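What the arm doesn't cost

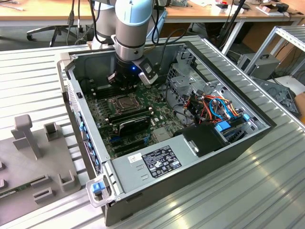 I have now sat through three sales talks about robot arms for a small repair shop, and the same thing happens each time. The arm gets a price, the price sounds fair, and everything else gets a wave of the hand. Look at what is standing on the table before you sign for any of it. There's a gripper, a camera module on its angled mount at the side, a grey tray with raised holders that someone had to design for these parts and hardly any others, and the base of a second arm behind the first. The arm is the easy line on the quote. It's the tray I'd be asking about.

We do desktop computers at Drukilgate, mostly office machines that come in by the pallet, get stripped, tested and sent out again. Kevin Horgan looks after the money and he would like an answer by May on whether we put an arm into next year's budget. My answer so far is a long email with a lot of question marks in it.

The quote from Paller has 9 lines. I like them for that, because the one from Egan had 2, and one of those was delivery. But even in the Paller version the fixtures are down as "to be agreed", and we see cases from every maker going. A new case shape means new holders. I asked what a set costs and was told it depends. I asked what it depended on and was told, the case.

Then there's the work itself. Memory modules in a row, fine, I can believe in that. They sit in straight slots and they come out the same way each time. Cables are another matter. Anyone who has had their hands in a drive cage knows how a loom gets wound round the bays by whoever was in there last, and I have yet to see a demo where the cables were left in the mess we get them in. Same with an open CPU socket. One careless touch on those contacts and the board is scrap, and I'd like to know whose scrap it is. That isn't in the quote either.

Kevin's sums say the thing pays for itself in about 15 months. His sums also put down £2,000 for "setting up", which I think is a guess he made on the train. I've asked him to split it into fixtures, training, spare gripper fingers and the hours our own people will lose standing next to it - and to leave the second arm out altogether until the first has done a month of real pallets.

Grultgate offer a rental, with the fixtures included up to a limit. I haven't seen the limit in writing. If they send it, and if they'll let us post them a box of our worst machines to try first, I'll go back to Kevin with something shorter. Until then the money stays where it is, and the new benches we were promised two years ago are still ahead of it in the queue.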